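May 2022

# Session 6: Comparing fingertip pads on hand-held grippers

These notes are for the students of the Prastby practical course. Please read them before you come to the lab, and bring the measurement sheet from session 5.

## What we compare

In the last session we changed the camera lens and kept the fingers the same. Today it is the opposite. The lens and the mounting stay as they are, and we change the pad:

| Pad | Supplier | Thickness |
|---|---|---|
| A | Drulteck | 2 mm |
| B | Sengar | 4 mm |
| C | cut in our workshop | 3 mm |

Each pair of students works with one pad for the whole morning. After lunch the pairs exchange. Do not exchange earlier, even if you have finished.

## Procedure

1. Close the jaws fully and check that the tips meet. If there is a gap at the tip, write it in the sheet.
2. Open the jaws to the full width before every approach.
3. Lift the item, hold it for 11 seconds, and put it back in its place.
4. Write down the result as *held*, *slipped* or *dropped*. A rotation in the jaws is *slipped*, also when the item did not fall.
5. Repeat with the next item.

The smallest items are the most informative. With a mandarin, almost every pad does well, and the force can be wrong by much before you notice it. A nut lying on a smooth surface must be taken by the last few millimeters of the tip, and there the thickness of the pad decides a lot.

## Results of last year's group

With pad A the group made 70 lifts, and 53 of them were *held*. For pad B we have no comparable number, as the sheet was filled in with different categories. The full set was 229 lifts, and you find it in the Brendent folder on the course drive.

## Table arrangement

Put the mixed items in the tray and leave free cloth in front of it, so that you can start each approach with open jaws. Other objects may stay on the table. We want a background which is not too clean.

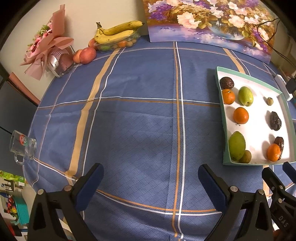 One student wrote after the last course that the soft pads should be compared at equal closing force, and that equal closing distance, which we used, gives the thicker pad an advantage. I agree with this remark. For today we still use equal distance, but please note the pad thickness on each sheet so that the correction can be made later.

## To hand in

- the measurement sheet, one for each pad
- half a page on which item separated the pads best
- your proposal for a fourth pad, with a drawing by hand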